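December, Wekville room, evening

Tape transfer for the Traris record, second session. Ran side B of the demo reel twice. First pass had a dull top end on the vocal, so I cleaned the heads and reset azimuth by ear on the hi-hat in the opening song. Second pass is the keeper. File is take 722 on the Vulance drive.

Bass and kick still fight. Cut the kick 3 dB at 40 Hz and left the bass alone. Better on the big monitors, no difference on the small ones. The chorus of "Szénási" comes up too fast after the break; I pulled the guitars down for the first two bars and rode them back in.

Hum on channel 13 again. Swapped the cable, hum stayed. Swapped the DI box, gone. Old box is on the repair shelf with tape on it.

Total length of side B is around 25 minutes with the gaps left in. The band wants the count-ins kept on the last two songs, so don't trim them.

Still to do: tom edits on song four, check the fade on the closer, print a version without the backing vocals.
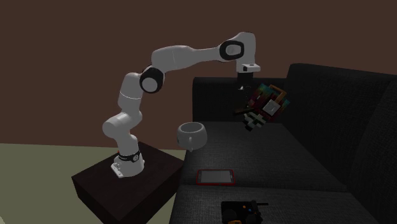
Spare reels go back in the tall cabinet, tails out. Next session starts with the tom edits.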